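Sprechnotizen, Fassung 2023-07-04
Vortrag: Luffa und Drahtkorb – Ordnung am Waschplatz
Dauer mit Fragen: 42 Minuten

## Einstieg

- Begrüßung kurz halten, Dank an Paavo Rautiainen für die Einladung nach Drundonville.
- Ich spreche heute über zwei einfache Dinge: einen Luffaschwamm und einen Korb aus Draht. Beides steht in vielen Bädern, und beides wird oft falsch aufbewahrt.
- Frage ins Publikum: Wer hat zu Hause einen Naturschwamm, und wo liegt er zwischen zwei Benutzungen? Zwei oder drei Antworten abwarten. Meistens kommt »auf dem Wannenrand«. Darauf komme ich später zurück.

## Was eine Luffa ist

- Die Luffa ist eine Pflanze, ein Kürbisgewächs. Viele halten sie für ein Meerestier, weil sie neben den Badeschwämmen verkauft wird. Das gleich am Anfang klären.
- Verwendet wird das Fasergerüst der reifen Frucht. Schale und Kerne werden entfernt, der Rest wird gewaschen und getrocknet.
- Im Handel gibt es sie ganz, in Scheiben, aufgeschnitten und flach gepresst oder auf Stoff genäht. Ich bleibe heute bei der zylindrischen Form.
- Trocken fühlt sie sich hart an. Vor der Benutzung einweichen, dann wird sie deutlich weicher. Wer sie trocken auf die Haut nimmt, benutzt sie danach meistens nie wieder.
- Hinweis von Arvo Rissanen aus der Vorbesprechung: nicht im Gesicht verwenden und nicht auf frisch rasierter Haut. Unbedingt erwähnen, die Frage kommt sonst am Ende.

## Farbe und Flecken

- Naturfasern sind selten gleichmäßig gefärbt. Von fast weiß bis beige ist alles üblich. Sehr weiße Ware ist häufig gebleicht.
- Ein einzelner bräunlicher Fleck sagt für sich genommen wenig. Er kann von der Frucht selbst stammen.
- Anders ist es bei schwarzen Punkten, bei muffigem Geruch oder wenn die Fasern schmierig werden. Dann wegwerfen, ohne lange zu überlegen.
- Abstehende Härchen an den Seiten sind kein Mangel. Einzelne lose Fasern kann man mit der Schere abschneiden, bitte nicht ziehen.

## Der Korb

- Überleitung: Der Schwamm braucht nach dem Waschen Luft von allen Seiten. Eine geschlossene Dose ist dafür ungeeignet, eine Schale ohne Löcher auch.
- Beide Bilder nacheinander zeigen, jeweils kurz stehen lassen.
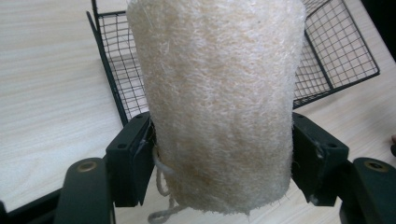
Luffa, hell cremefarben, unten ein bräunlicher Fleck 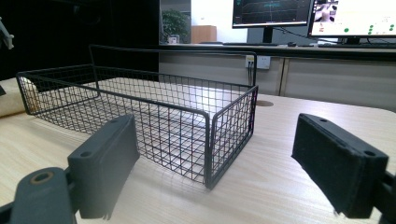
- Offenes Gitter hat zwei Vorteile: Wasser läuft nach unten ab, und man sieht sofort, was drin liegt. Vergessene Reste von Seife fallen früher auf.
- Eine höhere Rückseite ist praktisch, wenn man einen langen Schwamm anlehnen möchte. Vorn bleibt der Griff in den Korb frei.
- Schwachpunkt bei beschichtetem Draht sind die Ecken und die Verbindungsstellen. Wo die Beschichtung abplatzt, setzt Rost an, und der Rost färbt auf helle Fasern ab. Alle paar Wochen mit dem Finger über den Rand fahren.
- Auf Holzflächen eine Unterlage unter den Korb legen. Auf Fliesen reicht es, ihn beim Putzen anzuheben.
- Joonas Leinonen fragt erfahrungsgemäß nach Kunststoffkörben. Antwort: gehen auch, solange der Boden genügend Öffnungen hat.

## Pflege, Ablauf

1. Nach dem Waschen unter klarem Wasser ausspülen, bis kein Schaum mehr kommt.
2. Ausdrücken, nicht auswringen. Beim Verdrehen brechen die Fasern.
3. Aufrecht oder schräg in den Korb stellen, außerhalb des Duschstrahls.
4. Einmal in der Woche ganz durchtrocknen lassen, am besten am offenen Fenster.

- Zum Austausch: Ich wechsle meine nach wenigen Wochen. Manche behalten sie länger und nehmen sie danach für Töpfe oder das Waschbecken. Dagegen spricht nichts, solange sie nicht wieder ins Bad wandert.
- Der Wannenrand (Rückgriff auf die Eingangsfrage): Dort liegt der Schwamm auf einer Seite im Wasser und trocknet nur oben.

## Zum Kurs im November

- Heikki Kuusisto bietet im November einen Nachmittag zum Anbau im Gewächshaus an. Anmeldung bei Jouko Kinnunen, Liste liegt am Ausgang.
- Luffa braucht einen langen, warmen Sommer. Wer es draußen versuchen will, muss früh auf der Fensterbank vorziehen.
- Vom Handzettel sind 600 Stück gedruckt, es darf also jeder einen zweiten mitnehmen.

## Falls Zeit bleibt

- Waschmaschine: im Wäschenetz möglich, ohne Weichspüler.
- Kompost: reine Luffa ja, genähte Ware mit Kunstfaser nein. Faden und Aufhänger vorher abschneiden.
- Fragen von hinten wiederholen, der Saal hat kein zweites Mikrofon.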